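Unit 4 handout: planning and paying for a household manipulation cell
Updated 1st September. Bring a printed copy to the planning session, plus something to scribble with.

## What this unit is for

By now you've all driven an arm, and most of you have strong feelings about which one you'd like. Wonderful! Hold on to that feeling, because it's going to carry you through a lot of spreadsheet rows. In this unit you'll write a full equipment plan for a small robot cell that handles everyday soft goods: bags, covers, cushions, clothing, packaging. Your plan has to survive a reader who likes robots but holds the purse.

I love this unit. Budgets get treated as the dull bit you do after the engineering, and I think they're one of the best engineering exercises going. Every line asks you what the machine will be doing all day, who has to reach the back of it, and what you'll do when a part is out of stock.

Work in your project groups. The plan you hand in at the end is one document, 10 pages at most, with the cost table on its own page.

## Start with the task list

Before you open a single catalog, write down what the cell must do in its first term of use. Be concrete. "Handle textiles" is too wide to buy for. "Lift a crumpled cover off a seat and set it in a bin" is something you can price.

For each task, note:

- the heaviest thing the arm will lift
- the farthest point it must reach, measured from the base
- whether the object holds its shape
- how much light the room gives you, and how much that changes
- what happens if the grip fails

The last one gets skipped every year. A dropped cushion costs nothing. A dropped camera costs a camera, and then two weeks of waiting for the next one.
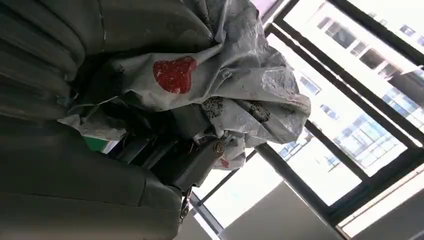 Payload is where most groups begin, and it's a fair place to begin as long as you remember to subtract the tool. The rated figure on the data sheet is for everything past the flange, so the gripper, the wrist camera, the bracket and the cable all come off the top before you've picked up a thing. Then look at what's left and ask what shape the load takes. A crumpled plastic cover weighs next to nothing, yet with folds like the ones on this heart-printed one, your wrist camera gets pale glossy highlights all over it and your planner gets no clean edge to aim for. Put a dark, boxy object partly under it and you have two problems stacked together: the soft layer that hides things, and a stiffer object whose weight you can't judge by eye. In your table, give the tool its own payload row and give "unknown load" a row too, with a margin you're ready to defend.

Reach comes next. Draw the work area on paper from above, then from the side. The side view is the one that saves money. A seat with thick padding pushes the contact point up and toward you, and an arm that looked generous on the top view may have to fold itself into an awkward pose to get down behind the cushion. If the arm can only reach a spot with its wrist bent to the limit, treat that spot as out of reach for budgeting purposes.

## Light and vision

Please don't leave the camera line as "camera, one." Vision is the part of the cell most affected by the room, and the room is the part of the cell you usually can't buy.

A big window is a mixed blessing. Daylight is free and plentiful, and it can also wash out half of what the camera sees while leaving the other half in shadow. Plan for one of these and say which:

1. Blinds or a fabric screen, with lamps inside. Steady and cheap, a little gloomy to work in.
2. A camera with wide dynamic range. Costs more per unit, and you'll still want a lamp.
3. Turning the cell so the window sits behind the camera. Costs an afternoon of moving furniture. Try this first if the floor plan allows it.

You may combine them. Whatever you choose, cost the lamps, the mounts and the extension leads. Extension leads! I have read so many beautiful plans with no way of getting power to the table.

For wrist cameras, budget a spare. They live at the business end of the arm, they meet the furniture more often than anything else does, and the cable wears out before the sensor. One spare camera and two spare cables is a sensible starting kit.

## Grippers

You'll be choosing between three quotes for this exercise. The quote sheets are in the course folder, and they were written for this class, so prices won't match anything you find by searching.

| Supplier | What's quoted | Lead time | Included | Watch for |
|---|---|---|---|---|
| Brodis | Two-finger electric gripper, soft pads | 8 weeks | Flange adapter, one pad set | Pads are a wear part |
| Gorker | Two-finger electric gripper, swappable fingertips | 14 weeks | Three fingertip sets | Adapter sold separately |
| Dunne | Suction head with small pump | 8 weeks | Pump, hoses | Poor seal on folds and fabric |

Read the "Included" column twice. The Gorker quote looks cheapest until you add the adapter, and after that it's close to Brodis. The fingertips may well be worth the wait if your tasks run from thin plastic to thick padding, so don't rule it out on lead time alone. Work out what you'd do in the meantime. Could you start on borrowed pads? Could the software work go first?

Suction is great fun and very quick on flat, sealed surfaces. For a crumpled cover it's a hard sell, and if your group wants it anyway I'd like to see a test plan and a fallback in the same paragraph.

Small hardware deserves a thought here too. Straps, clips and buckles catch on fingertips. If your task list has luggage or bags on it, add a line for replacement pads and a line for a gripper with some give in it, or explain how you'll keep clear of the hardware.

## The cost table

Use these headings, in this order. It makes the tables far easier to compare when we put them up side by side.

1. Arm and controller
2. Tooling (gripper, adapter, spare pads or tips)
3. Vision (cameras, lenses, mounts, lighting)
4. Computing and storage
5. Safety (stop buttons, floor marking, guarding, signage)
6. Furniture and floor (table, anchors, cable covers, power)
7. Props and consumables
8. Delivery, duties and installation
9. Training time
10. Contingency

Row 7 surprises people. If the cell works with household things, you need household things, and a good variety of them. Secondhand shops are your friend. Get covers in different finishes, at least one item with a busy print, something shiny, something matte and dark, and a couple of things with straps. Plastic gets limp and creased after a few hundred grasps, so buy extras of anything thin.

Row 9 is real money even when no invoice arrives. Write down hours and who spends them.

Row 10 should be a percentage of rows 1 to 8. Pick your own figure and argue for it. A group buying a new arm from a supplier they've used before can go lower than a group stitching together parts from four places.

## Timing

Lead times are quoted from the day the supplier accepts the order, and that is later than the day you decide. Someone has to approve it, someone has to raise it, and someone at the other end has to write back. Allow 28 days for that paperwork unless you can show me a faster route.

Here is the Gorker line as a worked case:

- paperwork: 28 days, or four weeks
- lead time: 14 weeks
- fitting and checking: two weeks
- ready for use: 20 weeks after the decision

Now do the same for your slowest item, whatever it is, and put that total at the top of your schedule. Everything else hangs from it. Groups often find that the arm arrives well before the tool, and that's fine if you've planned for it. An arm with no gripper can still be mounted, calibrated and taught its safe positions — a really pleasant couple of weeks, in my experience.

Order long-lead items first and cheap items last. Tape and lamps can come the week you need them.

## Case for discussion: the Stendmont plan

The course folder has a two-page plan for a practice cell called Stendmont. Read it before class. It's a good plan with gaps in it, and your job is to find the gaps and repair them without pushing the total up by more than the contingency allows.

Things to look for as you read:

- The arm's payload is compared with the object weight only.
- Lighting is described in the text and missing from the table.
- The schedule starts from delivery.
- One spare is listed for a part that wears out quickly, and two are listed for a part that hardly ever does.
- Training is a single line with no hours beside it.

There are others. I'd be delighted if a group found one I haven't spotted.

Write your repairs as tracked changes with a short note beside each. A note can be one sentence. "Moved a spare from controller fuses to wrist cable, no change in cost" is exactly the right length.

## Before you hand in

Swap plans with another group and try to break theirs, kindly. Pick one task from their list and follow it from the task line to the cost table to the schedule. If the task needs a tool, the tool should be in the table. If it's in the table, it should have an arrival week. When the trail goes cold, mark the spot in pencil and hand it back.

Then check these on your own copy:

- every price shows the currency and whether tax is in it
- every quote has its expiry written next to it
- the power supply at the table is enough for the arm, the computer and the lamps together
- the door is wide enough for the crate
- someone is named for receiving the delivery

Measure the door yourselves. Tape measures are in the top drawer by the sink, and please put them back.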